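4. Staying on after a hard sermon: what people told me

I should say at the start of this section that I went in expecting to hear mostly about money. Most of the writing I'd read on people who fall out with their pastors is about money, and I had a whole page of questions on tithes and special collections ready to go. By the second conversation I'd more or less stopped using it. What people wanted to talk about was being told off from the front, and what they did with themselves in the week after.

The two congregations are both small and both independent. Kodemthorpe meets in what used to be a school hall, and on a good Sunday it gets more people than it has chairs. Firkthorpe is quieter and older, and it shares its building with a playgroup (you learn to step over things). I spoke to 12 people across the two, most of them more than once, usually over tea and once, memorably for my knees, on a wall outside in December. I've changed all the names. The two I quote most are Ajayi, from Kodemthorpe, and Kira, from Firkthorpe.

Ajayi had questioned a sermon on obedience, politely, at a Tuesday study group. The following Sunday the preacher spoke for a long while on the people who grumbled in the wilderness. "He never looked at me," Ajayi told me, "and I knew every word was mine." I asked if he'd thought of leaving and he laughed, quite kindly, and said that his mother was buried from that church and his children sang in it, so where exactly did I think he'd go? I've come back to that answer a lot. In section 2 I used the word "loyalty" for this sort of thing, and I'm less happy with it now. Loyalty sounds like something you feel towards the leader, and Ajayi didn't seem to feel much of anything towards the leader by then. He felt it towards the rest of the room.

Kira's case went differently. She stopped going to services altogether for 4 months but kept turning up to the shared meal afterwards! She'd slip in by the side door as the last hymn finished. People passed her the bread and asked after her sister, and the pastor, to his credit or possibly out of embarrassment, said nothing about it. She described the meal as "the part they couldn't preach at me through", and three others at Firkthorpe said something close to it without my asking.

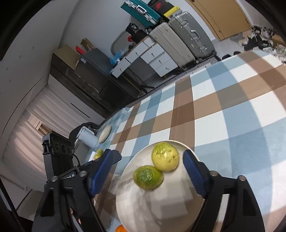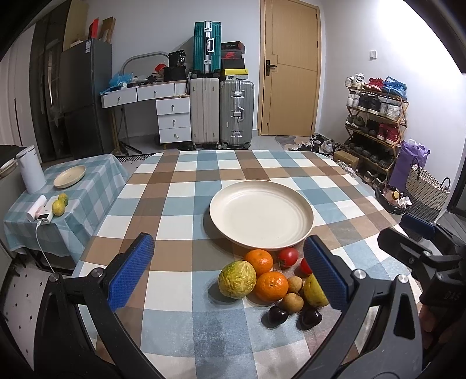 Figure 3. Fruit and a round plate on a checked tablecloth.

So I'd like to suggest, fairly gently, that we've been asking people the wrong thing. A question like "do you still attend?" would have put Kira down as gone and Ajayi as perfectly content, and neither is anywhere near right. I had a look back at my own earlier survey, the one with 400 replies, and I'd asked it exactly that way. There was a box for attending and a box for not attending, and a fair few people had written in the margin beside them. I hadn't typed up the margins. I've started doing that now, and section 5 goes through the first batch.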